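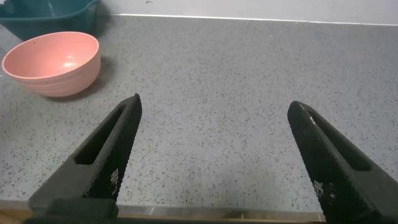 Does the size of a mixing bowl change how much people cook? In our household study it did: homes given a larger bowl prepared bigger batches, and they threw away more of what they made.

4. Batch size and leftovers

4.1 Setting and households

The main survey covered 687 households in two neighboring towns, Grinard and Marikar. Both have a weekly market, a similar range of shops, and a long habit of cooking grains and beans at home, so they were a lovely pair of places for a study of everyday portions. Every household kept a kitchen diary for 21 days in September. The diary asked for the dish, the container it was mixed or soaked in, the number of people who ate, and what became of any food left over after the meal.

We were delighted by how carefully the diaries were filled in. Many cooks wrote in the margins about family recipes, school lunches, and the right moment to stop adding flour. These notes were never part of the plan, but they shaped much of what follows, and we have used them wherever the numbers alone were hard to read.

4.2 Containers as measures

Few cooks in our survey weighed dry food before preparing it. Most filled a familiar container to a familiar level. A bowl is a measure as well as a vessel – cooks in Marikar spoke of "a bowl of lentils" as an amount that everyone in the house would understand, even though bowls differed a good deal from one home to the next. Larger plastic containers, such as basins and tubs, came up mostly in connection with soaking and rinsing (Figure 7).
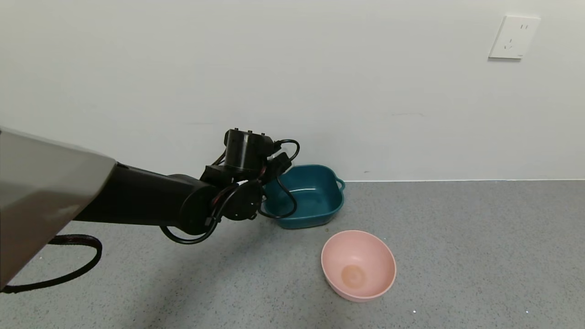
Figure 7. Teal plastic basin, with a light speckled surface and an off-white wall.

The link between container and batch was strongest for rice, lentils, and bread dough. It was weaker for soups, where cooks added water by eye and adjusted as they went. Households that had recently replaced a bowl were especially interesting to us. Several went on filling the new one to the old level on the wall, and so cooked more than they meant to for days before they noticed!

4.3 What happened to the extra food

Larger batches did not always mean more waste. In Grinard, leftover rice was often fried the next morning, and dough was shared with relatives nearby. In Marikar, where more of the cooks worked outside the home, leftovers tended to sit until they were thrown out. The day of the week mattered too: food cooked on a Tuesday was more likely to be eaten later than food cooked before a market day, when fresh produce was about to arrive.

To look at this more closely, we invited 20 households to join the Jokora trial, in which each home marked a fill line inside its usual bowl. The line was chosen by the cook after talking with us about how many people normally ate. We set no target and gave no advice on recipes. A smaller follow-up in Sitden used the same diary form, with an added page for food given away, and its results are treated separately in Section 5.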